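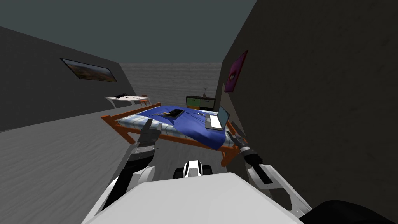
A bedroom with its bed, in a computer rendering.

Home | Local | Opinion | Weather | Subscribe

Whitlock sleeps on it, again

The Whitlock council has put off its vote on short-term rentals until November, after a hearing that ran past 11 p.m. and covered parking, trash bins and one rooster.

The draft rule would cap rentals at two bedrooms per house. Ward Hoekstra, who wrote it, was then asked to define a bedroom. He got as far as "a room" before the objections started.

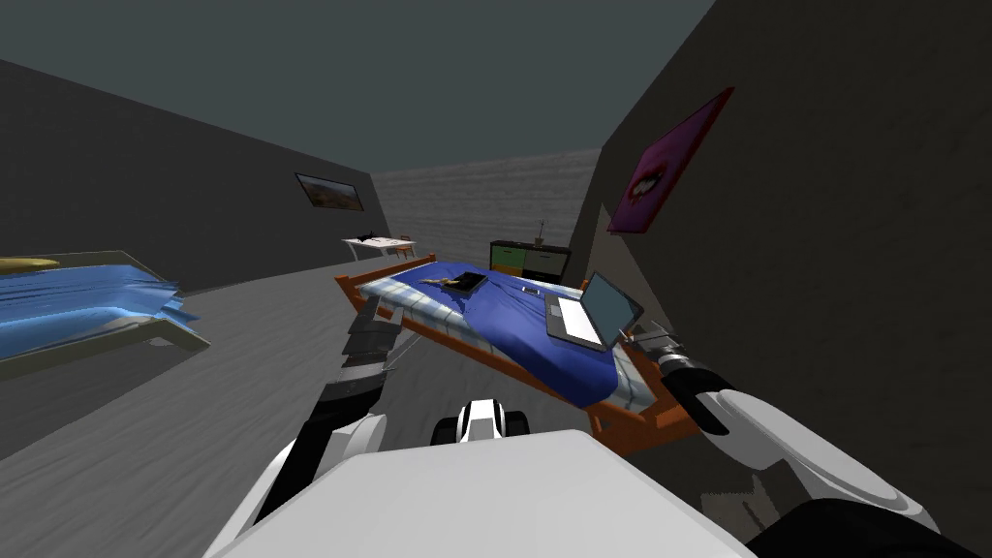 Single bed with an orange wooden frame, computer rendering.

Áine Geraghty, who rents out her upstairs on Nelau Street, wanted to know if a den with a futon counts. Manolis Dimitriou said his guests prefer the den. The town attorney asked for a glass of water.

Members did agree on one thing, a seven-dollar permit fee, down from nine. Collecting it will cost the town about three times that.

Contact the newsroom | © Whitlock Ledger | Back to top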